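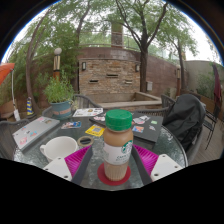

What is a hand-held gripper used for in robotics?

A hand-held gripper is moved by a person's hand in place of a robot arm, so that grasping tasks can be recorded and later used to program or train a machine with the same fingers.

Home Articles Robotics Workshop builds Index

Reading time: 2 minutes

Graver (gripper)

Graver is a two-jaw hand-held gripper design for construction at home or in a shared workshop. It was developed at the Cloleo workshop in Judport by Svitlana Hordiienko and Akash Shakya. The first complete set of drawings was released on September 30, 2020.

Design

The jaws travel on a common linear rail and are coupled by a rack and pinion, which keeps them centered on the grip axis. A trigger in the handle closes the jaws; a return spring opens them. Maximum opening is 96 mm. The fingers are flexible and deform around the object, spreading the contact load over a larger area – an approach suited to bottles, cups and fruit. Finger stiffness is set by rib spacing and by the infill chosen at printing.

Construction

All structural parts can be produced on a desktop printer. The rail, spring and fasteners are bought. Mounting plates are printed flat and drilled to 3 mm after cooling, as holes printed to size tend to close up. Flexible parts are printed slowly, with retraction turned off. Assembly takes nearly a day for a first-time builder, most of it spent on rail alignment. Misalignment shows up as uneven jaw travel and is corrected with shims under the plates.

Variants

The Akl variant, drawn by Nizar Kanaan, replaces the rack with a cord drive. It is lighter but requires retensioning. Silvia Dvořáček later published a motorized version that accepts the original fingers without modification.

Wear

The flexible fingers are the main wear item. In bench cycling by Panagiotis Vukadinović, cracks appeared at the root of the first rib after 2,000 closures. A larger fillet at that point was added to the drawings the following March – earlier fingers remain interchangeable with the revised part.

See also: Parallel gripper, Compliant mechanism, Rack and pinion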